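ACTA DE LA REUNIÓN – Grupo de seguimiento del camino de acceso a Brunar
4 de agosto. Sala pequeña del local social. Empezamos tarde por lo de las llaves.

Asisten: los de Brunar, la parte de arriba y la de abajo, dos representantes de la cooperativa Jultby, la técnica de vías y el encargado de la contrata Nondix (llega a mitad del punto 2). Excusa asistencia transportes Vaněk, manda sus cosas por escrito.

1. Acta anterior
Se lee por encima. Una corrección: donde ponía «arcén» tiene que poner «margen», porque arcén como tal no hay en todo el tramo. Aprobada con eso.

2. Estado de la carretera
La técnica resume la visita. Firme aceptable en general, desgastado pero sin baches que obliguen a actuar ya. Lo que preocupa es el borde, sobre todo en la curva a derechas saliendo hacia los árboles. No hay bordillo, el asfalto se va deshaciendo contra la hierba y cada invierno se pierde un poco más. Jultby dice que con los remolques cargados se pisa el borde sin querer y que ahí está el problema, no en las lluvias. Los de arriba no están de acuerdo. Se discute un rato largo. No se llega a nada, consta que hay dos opiniones.

Nondix propone recortar y rehacer el borde en 132 metros, empezando por la curva. Pide que se decida pronto si se quiere para este año, en diciembre ya no extienden asfalto. Falta presupuesto por escrito, lo dado hoy es de palabra y no se recoge. 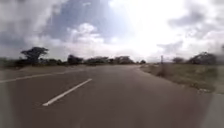

Pregunta de la parte de abajo: si se rehace el borde, ¿se ensancha? Respuesta: no. Se recupera el ancho que tenía y punto. Ensanchar es otro expediente, otro dinero y hay que hablar con las fincas.

3. Pintura
La raya discontinua del centro se ve bien donde se repasó. La línea fina del otro lado está más floja y de noche se pierde, según varios asistentes. Vaněk lo pide también en su escrito: que se repinte entera y que se haga línea de borde en el lado de la hierba. La técnica: en el lado de la hierba no tiene sentido pintar sobre un canto que se desmigaja, primero el borde y despues la pintura. Conformes.

Se pide precio a Nondix por separado, repintado del tramo completo y repintado solo de la curva. 242 euros pendientes de la partida de señalización del año pasado, se pueden meter aquí. No llega ni de lejos, pero que no se pierdan.

4. Desbroce
La hierba del margen derecho está seca y a corros, con matas más cerradas entre medias. Los de arriba piden pasar la desbrozadora cuanto antes por riesgo de fuego. Jultby ofrece tractor y brazo, pone el gasoil quien corresponda (se apunta así, queda por ver quién). Condición: trabajar a primera hora y con cuba de agua cerca. Si hay aviso de riesgo alto no se sale y se cambia el día.

Antes de desbrozar hay que recorrer el margen a pie y recoger lo que haya tirado. La otra vez la máquina cogió un trozo de alambre y estuvo parada toda la mañana. Bolsas las trae Brunar abajo. Las piedras sueltas, al montón de la entrada, no a la cuneta del vecino.

5. Velocidad
Queja repetida, se corre demasiado entrando en la curva. Se plantea una señal con antelación suficiente. La técnica cree que habría que ponerla a 400 metros para que sirva de algo, tiene que mirarlo en norma. Los de abajo prefieren bandas sonoras, los de las casas más cercanas que ni hablar por el ruido. Queda para la próxima, que cada parte traiga propuesta por escrito y corta por favor.

6. Acuerdos
- Nondix envía presupuesto del borde y de la pintura, separados.
- Técnica consulta distancia de la señal y contesta por correo.
- Jultby y Brunar fijan día de desbroce entre ellos y avisan al resto.
- Se contesta a Vaněk con copia de esta acta.
- Ensanche: no se trata de momento.

7. Ruegos y preguntas
Se pide que el próximo orden del dia llegue antes, esta vez llegó la víspera. Se pide tambien otra sala, aquí no se oye con las ventanas abiertas.
Alguien pregunta por la farola del cruce. No es de este grupo, hay que dirigirse al ayuntamiento.

Sin más asuntos se levanta la sesión. Próxima reunión cuando esté el presupuesto, se avisará.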